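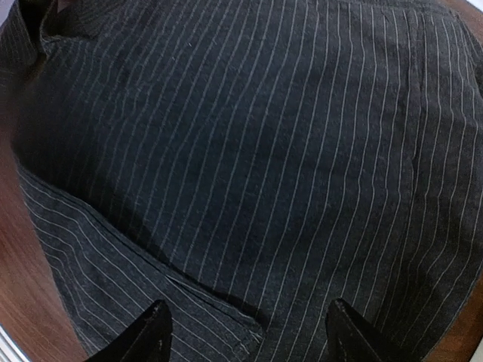
How do you fold a pinstriped shirt so the stripes stay straight?
Posted by Mortimer Obi, Bernport

I have a black pinstriped button-up and I cannot get it folded flat. I lay it out on the table, get the body looking okay, and then the stripes go all wavy down by the side seam. I've tried 5 times tonight and I'm ready to just hang it!

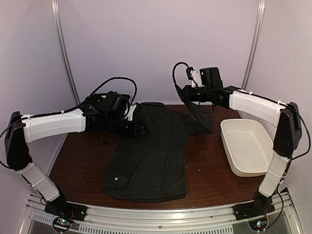
Body on the table, collar lifted slightly, one cuff folded over the front.

Gil-soo Kong
Button it first, top, middle and bottom at least. Then lay it face down and pull gently from the collar and the hem at the same time, so the stripes line up lengthwise. Use one stripe on each side as your fold line (I pick one a couple inches in from the collar). Fold the side in, lay the sleeve straight down along it, do the other side, then bring the hem up in two folds. If the seam is still puckered, give it a quick press on low, inside out.

Tinitz70
just hang it lol. mine have been on hangers since February and they look fine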